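Walk-through sheet for the Bakos room, 26 Aug 2020. Filled in by Aranka Deák, with Réka reading the questions out loud and holding the flashlight.

Watmont are bringing their full backline for the recorded set, and Trekedov are opening, so please read the comments as well as the check marks. I know I go on a bit, but the comments are where the useful stuff lives!

## Power and cables

- [x] **Stage outlets tested, all with ground.** Good, all of them. The one behind the drum riser is still stiff, so push the plug in firmly and look at it again once the amps are on.
- [x] **Lighting and sound on separate circuits.** Yes, and labeled at last – thank you, Imre, the handwriting is lovely.
- [ ] **Cable runs taped or covered.** Left side fine. The run from the bass rig to the mixing desk crosses right where singers like to wander, and the last band's singer wandered straight over it in June. Needs a rubber ramp before soundcheck.
- [x] **No damaged leads in use.** I pulled two guitar leads with split jackets and tied a knot in each so they don't sneak back into the box.

## Stage and riser

- [x] **Riser legs locked.** I jumped on it, then Dénes Jakab jumped on it, which is a better test. Solid.
- [ ] **Front edge marked in white tape.** Half of it has peeled. Under red light you can't see where the stage stops, and Watmont use a great deal of red light.
- [x] **Speaker stacks strapped.** Both sides, straps snug. The Wotine cabinets are heavier than our old ones (112 pounds each), so it's two people per cabinet, please, even if you feel strong that evening.

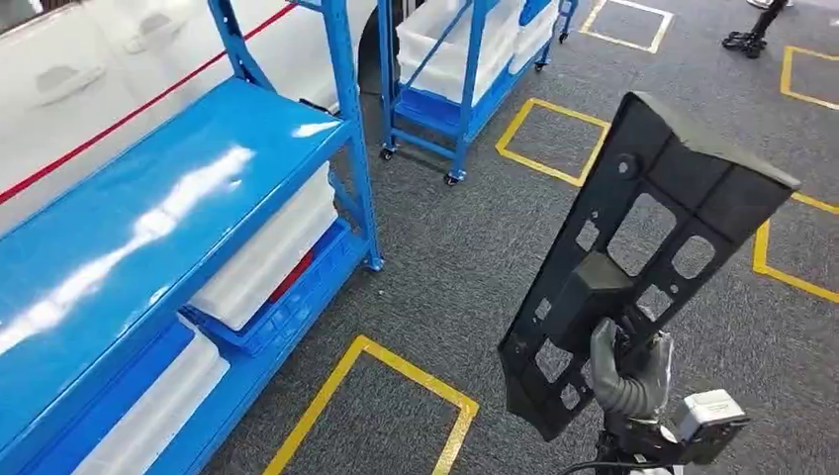 - [x] **Drum mat flat and not curling.** Flat. It had a corner lifting when we came in, and Réka weighed it down with the spare kick pedal while we did the rest of the stage, and by the time we got back it had settled nicely.

## Sound levels

- [x] **Meter batteries changed.** New ones in, spares in the desk drawer.
- [ ] **Limit agreed with both bands.** House limit is 100 dB at the desk, averaged over the set. Trekedov have said yes. Watmont's manager has read my message but hasn't answered it, so Yamuna Palaniappan will call. I love that band, I have all four records and the split single, and they are LOUD.
- [x] **Earplugs at the door.** One full box, free to anyone who asks. Please offer them to parents with kids first.

## Exits and people

- [x] **Both exits open from inside.** Tried each one three times. The side door squeaks, and that's all that's wrong with it.
- [x] **Head count limit posted.** 65, staff and bands included. The guest list has to come out of that number too, Imre.
- [ ] **Fire extinguisher by the desk.** It's there and in date, but a coat was hanging on it. Coat moved, hook wanted on the other wall.

## Still to do before doors

Ramp, white tape, the phone call, the coat hook. Dénes has the tape. Whoever finishes a job, put your initials next to it on the paper copy at the desk – a check mark with no name only means I have to come and find you.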